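Feb 5, 2020

Flonencombe, upstairs lab. Left arm down until after lunch, again.

The fault first, before I forget the order of it. We were on the flower task, arm taking single stems off the table and putting them into the vase. Run seven of the morning. The gripper closed on a stem, lifted, travelled to the vase and stopped above the rim with the fingers shut. The controller reported the grip as lost. It plainly had not been lost, as the stem was still between the fingers and I was looking at it. The arm then did what it is told to do after a lost grip, which is go back down and try again where it last saw the stem. It went down with the first stem still held, pushed it into the table and kept pushing until the force limit tripped. No damage to the table. One flower head came off and rolled under the bench.

I pressed the stop anyway, after the trip. Thiele's procedure says to press it whether or not the arm has halted by itself, and I think that is correct. A tripped arm can be re-armed from the desk by a person who cannot see the table.

Power off, tag on, then the log. The finger position reading drops to zero for 200 milliseconds at the moment the wrist turns to line up with the vase, then comes back to the right value. The software takes one zero as gospel. So there are two faults, one on top of the other: a reading that drops out, and a check that believes it.
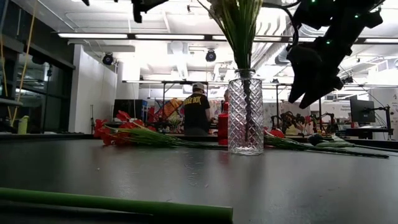

The flower set-up, vase and loose stems.

Ottmar Diekmann thought the glass was to blame, as the cut pattern throws light about and the vision has never liked it. I gave that an hour. It is a fair suspicion on other days, but the finger reading does not come from the camera, and the dropout is there in runs where the vase is nowhere near. I turned the wrist by hand with the power off and a meter on the signal pair. Nothing through most of the travel, then an open circuit for a few degrees near the end. Same place three times out of three. Broken conductor inside the sleeve, just behind the connector, where the cable takes its tightest bend.

The cable is the Gastix one fitted in September. It was routed with no slack at the wrist because the spare loop kept catching on the rail, and I signed off that routing myself. The old cable lasted longer with an uglier path. Fitted the spare, left a loop as wide as my hand and tied it back in two places — loose enough to slide. Turned the wrist end to end by hand, watching the meter. Steady. Then powered up at low speed with no stem, then with one stem, then normal speed. Clean so far, but one afternoon is not a test. The first cable was clean for months.

The software side is still open. Hermenegildo Zepeda wants to filter the reading so that a short dropout is ignored. I would sooner have the arm stop and ask. A filter hides the next broken cable until it breaks fully, and by then the arm may be holding something worse than an artificial flower. We settled on both for now: ignore a single bad sample, but log it, and after a second one hold position and wait for a person. No retry with the fingers in an unknown state. He will write it tonight and I will read it before it goes on the arm.

Also lowered the force limit for the downward move. It was set for the Sindatby crates and had never been changed back. Whoever swaps the task should swap the limits, and at present there is no line on the sheet for it. Added one in pen.

To do: order two more cables. Look at the right arm's routing, same fitter, same day, so likely the same bend. Run 1000 wrist turns overnight with the fingers empty, once the new check is in and not before. Glue the flower head back on.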